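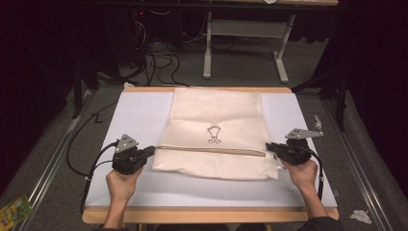 Figure 3. A zippered fabric bag on a white board.

3.2 Washing habits in Flirkside

We asked 119 households how they wash small clothes. Many of them put socks and underwear in a mesh bag, but they fill it too much, and the soap stays in the cloth.

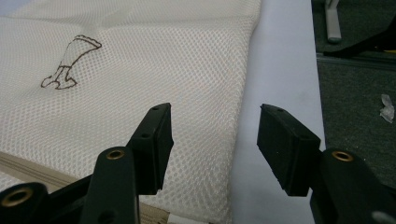
Macarena Leiva remarked that in her building people blame the machine first and never the full bag. We kept this question for the second survey.

Related items
Lint in shared laundries of Rundthorpe
Soap use in Pereyra homes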